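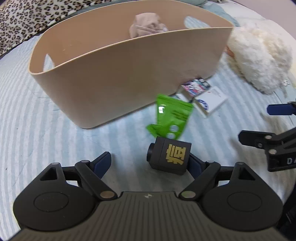 ベッドの上に広げた小物が片付かない

質問
寝室の小物の整理で困っています。引き出しの中身を一度ベッドに全部出して、プラスチックのかごに入れ直すやり方を続けているのですが、途中で手が止まります。布類、小さい箱、カード、開封済みの袋、ぬいぐるみのようなふわふわした物が混ざっていて、どれから入れればいいのか決まりません。かごは持ち手の穴が付いた大きめのベージュの物が一つです。結局、夜の11時を過ぎて全部まとめて放り込み、次に使うときまた出すことになります。かごを買い足すべきでしょうか。収納場所はクローゼットの下段で、奥行きはかご2個分あります。

回答1
買い足した方がいいです。うちはSekiguchiのかごを3個使っています。以上です。

回答2(ベストアンサー)
買い足す前に順番を変えてみてください。

最初に、口の開いた袋を見ます。中身が残っていれば別の容器に移すかクリップで留め、空なら捨てます。そのままかごに入れると中身がこぼれて布に付きます。
次に箱です。空き箱は保証書の有無だけ見てたたみます。中身のある箱はかごの底に、文字のある面を上にして並べます。重ねるのは2段まで。
カードや紙類はかごに直接入れず、封筒かチャック袋にまとめて側面に立てます。
布はたたんで箱の上です。丸めたまま先に入れると、それだけでかごの半分が埋まります。
ふわふわした物はかさばるので、かごに入れずに棚に置くか、枕元に置く場所を決めます。

これで入りきらなければ、同じ大きさをもう一つ買ってください。高さの違う物を足すと下段で使いにくくなります。

回答3
回答2の方とほぼ同じ意見ですが、うちでは紙類もかごに直接入れています。探すときに少し面倒な程度です。
かごはRasuviaの2階で737円でした。Ridachにも似た物がありますが、ふちが薄くて持つと手が痛かったです。
あと、寝る前ではなく昼にやった方が進みます。

質問者からの補足
ありがとうございます。空き箱をたたんだら14個ありました。かごは一つのままで様子を見ます。白いふわふわは棚に移しました。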